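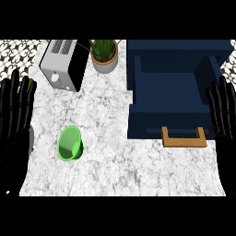 Jevodham went from 4 prep stations to 8 in May, and the second set has hands on it. I have worked in the canteen kitchen for long enough to have opinions on this, and several people at the Etgate site have asked what changed for the staff. These are my notes, mostly about the work and less about the hardware.

We train the tasks in simulation first. Kevovska supplies the rendering and physics, and we supply the list of things that go wrong on a counter. A good part of my week is now spent on that list. A cup on its side is a standard entry. So is a cabinet handle that sticks out over the work surface, a toaster set at a slant, and a plant with leaves hanging over whatever you need to reach. A person deals with all of these without noticing. Written down as a task, each one needs a start state, an end state and a rule for when to stop trying.

The end state is where the arguments happen. Rasa Mets, who ran the morning shift before the change, wanted "upright" to mean upright and in its place. The engineers wanted upright to mean upright. We settled on two separate tasks, scored separately, and the scores are far apart. As of the last run we had 1433 attempts logged on the first task and 618 on the second. I review the failures. Most of them are contact problems: fingers closing on the rim at a bad angle, or the cup rolling away on a smooth top. Friction on a rendered surface is a number somebody typed in, and the first number was wrong.

What changed for the people is mainly the shape of the day. Setup and clearing used to be spread through the shift. Now they come in blocks, with a supervisor on each block, and the supervisor stands a lot and touches little. Jaanus Kuusk likes this. Ieva Vanags does not, and asked to go back to the manual stations, where she still is. Both requests were granted, although the form for it took longer than it should have.

Pay grades are unresolved. Reviewing failures was written into the job description under "other duties", and it takes up two mornings a week. Rhona Purves raised this with management and got a date for a reply, 15th January. I will post the reply if we are allowed to share it.

No one has lost a job so far. Two open positions were not refilled, and I count that as a change even though it does not show up in the staff numbers we were given.

Next on the list is cabinet doors. The handle geometry is done. The pull direction is not, and Lucian Tudose is rewriting the hinge limits after the doors in one build opened into the counter. I also have a request in for a second cup size, with the same start states as the first.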